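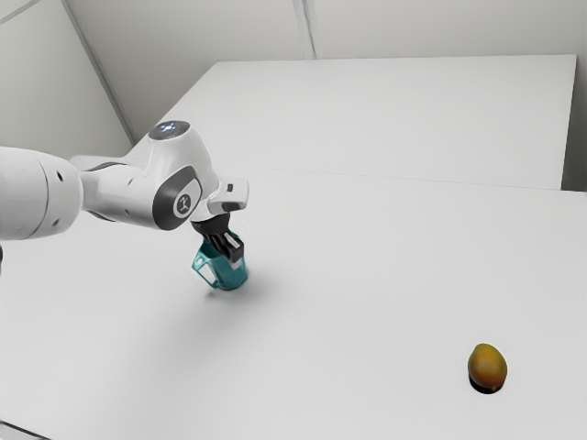 Fig. 19. Teal mug and mango on a light grey table.

4. Setting up your Skultutex kitchen scale

Right, batteries first. I know you want to get weighing, but trust me on this bit!

1. Turn the scale over and slide the cover off. Mine was stiff, so I pushed with both thumbs.
2. Pop in the two batteries, flat ends against the springs, and put the cover back until it clicks.
3. Stand the scale on a hard, level worktop. Tea towels and chopping boards make the numbers wander all over the place.
4. Press the left button once and wait for the zero. Don't lean on the plate while it's thinking (I did, and spent ten minutes blaming the batteries).

Note: if you see three dashes in place of a zero, switch off, wait a moment and go back to step 3.

Now for your first weighing, and I'd use a mug, as you'll be putting mugs on this thing for ever.

5. Put the empty mug in the middle of the plate. My old favourite comes out at 274 g.
6. Press the left button again. The display drops back to zero, so the mug no longer counts.
7. Pour in your milk, flour or whatever you fancy, and read off the weight.
8. Lift the mug away. You'll get a minus number, and that's just the scale remembering the mug. Press once more to clear it.

Fruit is even easier - straight on the plate, no mug needed. I weigh mangoes whole for chutney, then again once they're peeled and stoned, and I write both numbers in the back of my recipe book.

Caution: the older Itus model stops at 2,030 g. Go over that and it shows an E and sulks until you take everything off. Please don't press down on it to see what happens!

Caution: wipe with a damp cloth only. Never put it under the tap, and keep it well away from the hob.

If you're moving over from an Antoniadis scale, the buttons are the other way round, so left is zero and right changes grams to ounces. Saved weights are in section 5, and there's room for 31 of them.

Page last changed 27/09/2019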